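Kasta Home & Workshop Help > Materials > Foam

Cutting clean inside corners in EVA foam sheet

Asked by Rhea Tan
Saturday, March 7, 2026

I am cutting shaped openings in EVA foam for drawer inserts and a few sorting boards for my daughter's classroom. The sheet is 30 mm thick, closed cell, medium firm. Round holes come out fine with a sharpened tube. Anything with corners is a problem. The top face looks right, but on the bottom the walls lean inward and the corners are torn. I use a snap-off knife with a new blade and a steel ruler. I have tried cutting slowly and cutting fast, with no real difference. Is this the blade, the foam or my method? I don't have a laser and would like to avoid buying one.

3 replies

Miroslava Pavliuk

Mostly method, partly blade. A snap-off blade extended that far will flex, and the tip wanders away from the ruler as it goes down. The foam also compresses ahead of the edge and springs back after the cut. Both effects give you a wall that leans.

For sheet that thick I do the following.

1. Mark both faces. Push a long pin straight down through each corner and join the pinholes on the back. Use a small square against the pin. If the pin leans, the layout on the back is wrong and everything after it will be wrong too.

2. Punch the inside corners first. A narrow wood chisel works, flat side against the waste line. Go halfway down from the front, turn the sheet over and meet the cut from the back.

3. Cut the straight runs between the corners in several light passes, stopping at the chisel cuts. Keep the blade low to the surface and draw it. Pushing straight down makes the foam bulge. A cross has twelve corners to get right, so practice on a square before you try one.

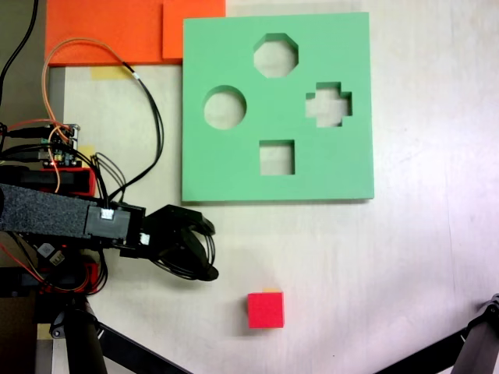 4. Turn the sheet over and finish from the back. If the two cuts miss each other slightly, you will have a ridge in the middle of the wall. Take it off with 120 grit paper wrapped around a flat stick.

5. Try the block in the hole before you do any more trimming. Foam gives, so a hole cut to the exact size of the block will grip it. For a drop-in fit I add up to 1 mm per side. Leave it at the exact size for tool inserts.

Strop the blade on leather every few cuts. A new blade out of the pack is not as sharp as a stropped one.

Nurhan Çetinkaya

Hot wire. Much faster.

Consolacion Layug

Hot wire is made for polystyrene. It will go through EVA, but slowly, and the wall gets a glossy skin that glue does not hold well. The fumes are unpleasant. You also have to thread the wire through a starter hole for every closed shape.

I agree with the method above, with one change. If the boards are all the same, laminate them from three 10 mm sheets. Cut each layer separately with a hardboard template, then stack them with contact cement and use the template to line them up. Thin sheet cuts square with an ordinary knife. The seams show on the walls if you look for them – sanding hides most of it.

Rhea Tan

Chiseled corners and a stropped blade fixed most of it on a scrap piece. The back corners are square now. I still get a small ridge on the long sides and will try the layered version for the classroom set.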